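시스타리, 오쿰 물류단지에 공동창고 연다…소상공인 대상 4개 동 규모

2018년 8월 26일

생활용품 유통업체 시스타리(Sistari)가 오쿰(Okum) 물류단지 안에 소상공인용 공동창고를 연다. 모두 4개 동. 전체 면적은 2,280제곱미터다.

회사 측은 다음 달부터 입주 신청을 받는다고 밝혔다. 첫 입주는 추석 연휴가 끝난 뒤. 정확한 날짜는 아직 안 나왔다.

공동창고는 온라인 판매자 여럿이 공간을 나눠 쓰는 방식이다. 한 칸 단위로 빌릴 수 있고 최소 계약은 한 달. 기존 오쿰 단지 창고는 대부분 1년 이상 계약에 동 전체를 임차해야 했다. 물량이 적은 판매자에게는 문턱이 높았다.

시스타리는 지난 3월 이 부지를 임차했다. 당초 자체 재고를 쌓아둘 생각이었으나 여름 들어 방향을 바꿨다. 회사 관계자는 "우리 물량만으로는 네 동을 다 채울 수 없었고, 거래처에서 자리를 나눠 달라는 문의가 계속 들어왔다"고 말했다.

운영은 물류대행사 한라한(Hanrahan)이 맡는다. 입출고 접수, 택배사 집하 시간 조정, 야간 경비까지 포함. 포장 대행은 별도 요금이다. 입주자가 직접 와서 포장해도 되고 이 경우 공용 작업대 사용료는 받지 않는다.

집하는 하루 두 차례, 오전 11시와 오후 5시로 잡혀 있다. 명절 전 2주 동안은 한 차례 더 늘린다. 토요일은 오전만. 일요일과 공휴일에는 집하가 없지만 입주자 출입은 가능하다.
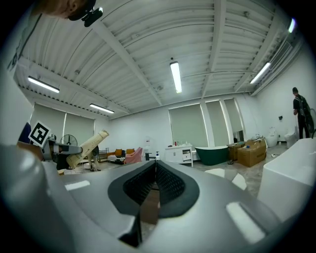 흰 벽에 천장이 높은 실내. 천장은 흰색 골판 금속 패널로 마감돼 있다.

임대료는 칸 크기에 따라 다르다. 가장 작은 칸 기준으로 단지 내 일반 창고 시세보다 낮게 책정했다는 게 회사 설명인데, 구체적인 요금표는 신청 접수 때 함께 공개하겟다고 했다. 보증금은 한 달치 임대료. 전기료는 기본 사용분까지 임대료에 들어가고 초과분만 따로 낸다.

보관할 수 없는 품목도 있다. 냉장·냉동 식품, 인화성 물질, 살아있는 동식물 등이다. 화장품은 가능하지만 에어로졸 제품은 수량 제한이 붙는다. 의류와 문구, 주방용품은 제한 없음.

신청 자격은 사업자등록을 마친 소상공인이면 된다. 업력은 따지지 않는다. 다만 첫 모집에서는 오쿰 지역 사업자에게 일부 칸을 먼저 배정한다. 경쟁이 생기면 접수 순서대로.

지역 판매자들 반응은 엇갈린다. 집 거실에 재고를 쌓아두고 장사하는 이들은 대체로 반긴다. 아동복을 파는 한 판매자는 "철 바뀔 때마다 방 하나가 통째로 상자로 찬다. 한 달씩 빌릴 수 있으면 환절기에만 써볼 생각"이라고 했다. 반면 수공예품을 취급하는 다른 판매자는 "요금표도 없이 싸다고만 하니 판단을 못 하겠다"며 지켜보겠다는 입장이다.

교통 문제도 남았다. 단지 입구에서 큰길까지 이어지는 길이 왕복 2차로뿐이라 집하 시간대면 지금도 화물차가 줄을 선다. 단지까지 가는 버스는 하루 7회. 막차가 저녁 8시 전에 끊겨 차가 없는 입주자는 늦게까지 작업하기 어렵다. 인근 상인들은 입주 업체가 늘면 정체가 더 심해질 거라고 걱정한다.

시스타리는 오후 집하 시간을 다른 동들과 엇갈리게 짜는 방안을 단지 관리사무소와 협의 중이라고 했다. 버스 증편은 회사가 정할 수 있는 일이 아니라며 말을 아꼈다. 주차장은 입주자용과 방문객용을 나눠 운영할 계획. 화물차 전용 대기 공간을 따로 둘지는 검토 단계다.

재고 관리에는 베바크(Vevach)라는 프로그램이 쓰인다. 입주자가 휴대전화로 남은 수량과 출고 내역을 볼 수 있게 한 것. 사용료는 내년 3월까지 받지 않는다. 이후 요금은 미정. 기존에 쓰던 엑셀 파일도 양식만 맞추면 그대로 올릴수 있다. 다른 쇼핑몰 관리 프로그램과의 연동은 연말쯤 될 전망이다.

입주 설명회는 다음 달 중순 단지 관리동 2층에서 두 차례 열린다. 평일 저녁 한 번, 주말 오전 한 번. 사전 신청은 필요 없고 자리는 선착순이다. 설명회 참석자가 첫 달에 계약하면 보증금 납부를 한 달 미뤄준다.

신청서는 시스타리 홈페이지와 관리사무소 창구에서 받을 수 있다. 준비 서류는 사업자등록증 사본과 보관 품목 목록. 대리인이 접수할 때는 위임장을 함께 내야 한다.

한편 오쿰 단지에서는 이번 공동창고와 별개로 북쪽 진입로 보수 공사가 예정돼 있다. 공사 기간에는 정문 쪽으로만 출입할 수 있다. 일정이 확정되면 관리사무소 게시판에 공지한다.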